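# Wie kommt die Klammer durchs Papier?

Neulich habe ich beim Basteln so lange auf einem Hefter herumgedrückt, bis mir die Hand wehtat. Es kam nichts raus. Magazin leer! Also habe ich ihn aufgeklappt, und wie das so geht: Ich habe nicht gleich nachgefüllt, ich habe erst mal eine halbe Stunde reingeguckt. Da drin steckt nämlich ziemlich viel, und das meiste davon kann man mit bloßem Auge sehen.
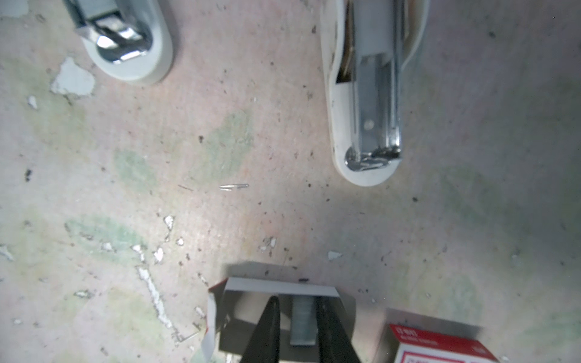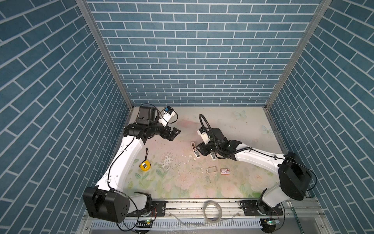
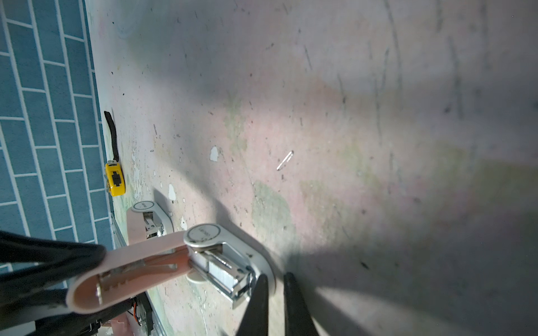
Fangen wir mit der Klammer an, denn ohne sie ist der ganze Hefter nur ein Briefbeschwerer mit Schnabel. Eine Heftklammer ist ein Stückchen Draht, an beiden Enden umgeknickt, sodass ein eckiges U daraus wird. Der lange Teil heißt Rücken, die beiden kurzen Enden heißen Beine oder Schenkel. Ich sage Beine, das merkt man sich besser. Wie winzig so ein Ding ist, merkt ihr auf dem ersten Bild: Etwas links von der Mitte liegt eine einzelne Klammer auf der Seite, und man sieht von ihr bloß einen dünnen, glänzenden Strich. Einzeln mag man die gar nicht anfassen, die piksen und fallen einem dauernd aus den Fingern. Darum gibt es sie als ganze Riegel zu kaufen. In der offenen Schachtel unten auf demselben Bild steht so ein silberner Block, und die feinen Rillen darauf kommen daher, dass da Klammer an Klammer sitzt.

## Warum fällt der Riegel nicht auseinander?

Das wollte ich als Kind unbedingt wissen. Ich habe so einen Riegel in der Badewanne untergetaucht und gehofft, dass er sich auflöst wie eine Brausetablette. Hat er nicht gemacht, und Ärger gab es auch noch.

Die Klammern sind zusammengeklebt. In der Fabrik legt man viele dünne Drähte dicht nebeneinander und streicht Kleber darüber, bis daraus ein flaches Band geworden ist. Erst danach wird das Band in Stücke geschnitten und in die U-Form gedrückt. Es ist also ein bisschen wie bei einer Tafel Schokolade, die kommt ja auch am Stück und hat schon die Rillen zum Abbrechen.

Der Kleber muss dabei etwas ziemlich Kniffliges können. Er soll so fest halten, dass der Riegel beim Einlegen heil bleibt. Und er soll so leicht nachgeben, dass sich vorne immer genau eine Klammer löst, wenn ihr drückt. Brecht mal mit dem Fingernagel ein Stückchen von einem Riegel ab, dann spürt ihr, wie viel Kraft das braucht - sehr wenig.

In einer kleinen Schachtel von Tomulis, die bei mir in der Schublade liegt, sind 2.000 Klammern. Ich habe sie nicht nachgezählt, das steht auf dem Deckel.

## Einmal aufklappen, bitte

Nehmt euch einen Hefter (fragt vorher, wem er gehört) und klappt den oberen Arm ganz hoch. Bei manchen geht das leicht, bei anderen muss man kurz ziehen. Jetzt liegt eine lange Rinne vor euch. Das ist das **Magazin**, da kommen die Klammern hinein, mit den Beinen nach unten. Falsch herum habe ich sie auch schon eingelegt. Geht nicht gut!

Hinter den Klammern sitzt ein kleiner Klotz aus Metall oder Plastik, der **Schieber**. An dem zieht oder drückt eine Feder, und zwar immer nach vorne. Wenn ihr also eine Klammer verbraucht, rutscht der ganze Rest ein winziges Stück nach. Die nächste steht schon wieder bereit, ohne dass ihr irgendetwas tun müsst. Ist der Riegel fast aufgebraucht, bleibt vorne nur ein kurzes Stückchen übrig, und der Schieber ist ihm hinterhergewandert.

Ganz vorne, innen im oberen Arm, sitzt eine schmale Metallzunge. Man nennt sie **Treiber**. Sie ist so dünn wie eine Klammer und passt genau in den Schlitz, aus dem die Klammer herauskommt. Wäre sie breiter, würde sie gleich zwei Klammern auf einmal treffen, und dann hättet ihr einen Stau.

Und dann gibt es noch den **Amboss**. Das ist das kleine Metallplättchen unten auf dem Fuß, mit zwei Dellen drin. Streicht mal mit dem Finger drüber, die Dellen fühlt man gut. Es heißt wirklich Amboss, wie beim Schmied! Das hat mir sofort gefallen.

## Klack, in Zeitlupe

Jetzt heften wir zusammen zwei Blätter, aber so langsam, dass eine Schnecke uns überholen könnte.

1. Ihr schiebt das Papier zwischen Magazin und Fuß. Der Hefter macht sozusagen den Mund auf.
2. Ihr drückt oben auf den Arm. Das Magazin senkt sich und klemmt das Papier fest.
3. Ihr drückt weiter. Der Treiber kommt von oben und trifft den Rücken der vordersten Klammer.
4. Der Kleber gibt nach, die Klammer reißt vom Riegel ab und fährt durch den Schlitz nach unten.
5. Die beiden Beine stechen durchs Papier.
6. Unten stoßen sie auf den Amboss. Weiter runter können sie nicht, also rutschen sie in den Dellen entlang und biegen sich nach innen.
7. Ihr lasst los, eine Feder drückt den Arm wieder hoch, und der Schieber schiebt die nächste Klammer nach vorne.

Das alles steckt in einem einzigen Klack. Wenn ihr euren Hefter ganz, ganz langsam drückt, könnt ihr sogar zwei Stufen spüren. Erst wird es schwer, dann gibt es einen kleinen Ruck (das ist die Klammer, die abreißt), und dann wird es noch mal schwer, wenn die Beine sich biegen. Ich habe das am Mittwoch beim Frühstück so lange ausprobiert, bis die Einkaufsliste aussah wie ein Igel.

## Wieso reicht dafür eine Kinderhand?

Versucht mal, eine Klammer nur mit dem Daumen durch zwei Blätter zu drücken. Nein, halt, versucht es lieber nicht, das tut weh! Die Klammer biegt sich schief oder pikst zurück.

Beim Hefter hilft euch der lange Arm. Er ist hinten an einem Gelenk befestigt, und vorne drückt ihr drauf. So etwas heißt Hebel. Eine Wippe ist auch einer, ein Nussknacker auch. Je weiter vom Gelenk weg ihr drückt, desto leichter geht es. Das könnt ihr gleich testen: Legt den Hefter auf den Tisch und drückt erst mal ganz hinten, nah am Gelenk. Puh. Und dann vorne. Viel leichter, oder?

Außerdem sind die Spitzen der Beine sehr klein. Eure ganze Kraft landet auf zwei winzigen Stellen im Papier. Aus demselben Grund kommt eine Nadel durch den Stoff und ein Kochlöffel nicht.

## Wenn es klemmt

Alle Hefter klemmen irgendwann. Meiner, ein alter Hubáček mit einem Sprung im Fuß, klemmt besonders gern, wenn ich es eilig habe. Meistens liegt es an einer dieser Sachen:

- **Zu viel Papier.** Mein kleiner schafft acht Blätter, dann streikt er. Die Beine kommen entweder gar nicht unten an oder knicken auf halbem Weg ein.
- **Falsche Klammern.** Es gibt verschiedene Größen. Sind sie zu breit, passen sie nicht in die Rinne. Sind sie zu schmal, wackeln sie herum und verkanten sich.
- **Eine krumme Klammer im Schlitz.** Die steckt dann vorne fest und lässt keine andere mehr vorbei.
- **Zu zaghaft gedrückt.** Die Klammer ist halb draußen und bleibt hängen. Ein kräftiger Druck ist besser als drei kleine.

Eine verklemmte Klammer holt bitte nicht mit dem Fingernagel heraus. Holt euch einen Erwachsenen dazu, der nimmt eine Pinzette oder eine kleine Zange. Und haltet euch einen Hefter nie zum Spaß an die Hand oder ans Ohr, auch dann nicht, wenn ihr ganz sicher seid, dass er leer ist. Ich war mir auch mal sicher.

## Tackern oder Heften?

Viele sagen Tacker zu dem Ding auf dem Schreibtisch, und alle verstehen, was gemeint ist. Handwerker meinen mit Tacker aber meistens etwas anderes: ein kräftiges Gerät, das Klammern in Holz schießt, zum Beispiel um Stoff auf einen Stuhl zu spannen. Da gibt es keinen Amboss. Die Beine bleiben gerade und stecken im Holz wie zwei kleine Nägel. Dieses Gerät ist nichts für Kinder.

In der Druckerei in Plidden, wo ich mal zuschauen durfte, steht eine Maschine von Sarnetti, die braucht überhaupt keinen Riegel. Sie hat eine große Rolle Draht, schneidet sich jedes Stückchen selbst ab, biegt es und drückt es in den Rücken eines Heftes. Sie schafft bis zu 300 Hefte, bevor man einmal durchatmen und Papier nachlegen muss. Ich stand davor und habe nur noch Klack-klack-klack gehört. Eure Schulhefte sind meistens auch so gemacht. Schlagt mal eins genau in der Mitte auf, da sitzen die Klammern, und die umgebogenen Beine zeigen zu euch.

## Zum Ausprobieren

Ihr braucht einen Hefter, ein paar Blätter Schmierpapier und eine Lupe, wenn ihr eine habt.

Heftet zwei Blätter zusammen und dreht sie um. Schaut euch die Beine an. Treffen sie sich in der Mitte? Liegen sie nebeneinander oder stehen sie ein bisschen ab? Dann nehmt ein Blatt mehr und noch eins und vergleicht. Je dicker der Stapel wird, desto kürzer sind die Stückchen, die hinten herausgucken.

Bei manchen Heftern kann man den Amboss auch drehen oder verschieben. Dann biegen sich die Beine nach außen statt nach innen, und die Klammer lässt sich später leichter herausziehen. Guckt mal unter den Fuß, ob da ein kleiner Knopf ist. Bei meinem ist einer, und ich hatte ihn jahrelang für eine Schraube gehalten.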